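Kandunura cell, dish rack task
March 2, 2018

Right arm faulted again on the rack. Joint 4 following error, then a protective stop with the fingers down among the wires. Third fault since the Burow wrist modules went on in December. Log has it at cycle 3,043, no warnings before it.

Set up for the repeat: right gripper at the grey plate, left one open and clear of the load. 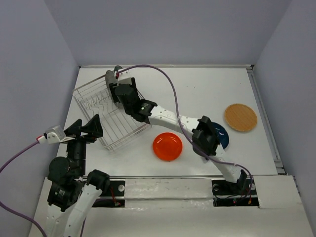
Ramasamy reckons the torque limit is masking a cable problem and wants the harness checked for drag over the elbow before anyone touches the gains. Fair enough. Gains left alone.

Unclipped the right harness at the elbow and ran the same path at 140 mm/s with no plate. No fault in 3 runs. Clipped it back in, same path, faulted on the first. Points to the clip position, but the sample is small. E-stop tested before and after, both good.

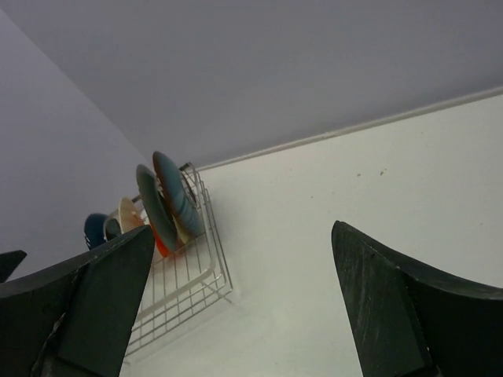
Wrist camera, fingers and loaded rack.

To do: move the clip towards the base, repeat with a plate, ask Flosville for the minimum bend radius. Cell stays locked out overnight.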